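Automação e Trabalho – Notas da aula 4
A cozinha central da Nemier: o que muda para a equipa

Imprimir | Enviar por e-mail

Leitura prévia: relatório de Bernd Hagedorn sobre a cozinha da Nemier, secções dois e três.

A Nemier prepara refeições para cantinas e emprega 55 pessoas na cozinha central. O projeto Bikatby automatiza a arrumação das bancadas entre turnos: recolher saleiros, frascos e utensílios e devolvê-los ao lugar. A tarefa ocupava 18 minutos por bancada e cabia quase sempre a quem tinha entrado há menos tempo.

Antes da instalação, as tarefas são ensaiadas em simulação. Os objetos variam de forma e de posição, e cada tarefa é repetida mais de 100 vezes. As ajudantes de cozinha assistem a parte dos ensaios e indicam o que não corresponde à prática.

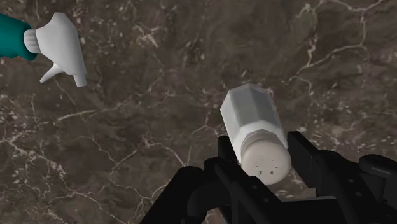 Fig. 1. Ensaio em simulação: saleiro branco preso pela garra junto à tampa; ao fundo, um pulverizador deitado na bancada.

Pontos discutidos na aula:

Conteúdo do trabalho. A arrumação passa para a máquina, mas a verificação fica com as pessoas. Alguém tem de confirmar que os produtos de limpeza não ficam junto dos ingredientes. Essa responsabilidade não constava da descrição de funções anterior.

Formação. Kwame Abugri, chefe de turno, pediu dois dias de formação para toda a equipa. A empresa propôs formar só os chefes. Em janeiro a questão continuava em aberto.

Ritmo. Com a bancada pronta mais cedo, o turno seguinte começa mais cedo. A pausa informal entre turnos desapareceu e foi a queixa mais frequente nas entrevistas.

Para a próxima aula: comparar com o caso Stöcker (texto na reprografia) e escrever uma página sobre quem deve decidir a nova distribuição de tarefas.

Comentários (2) | Partilhas: 18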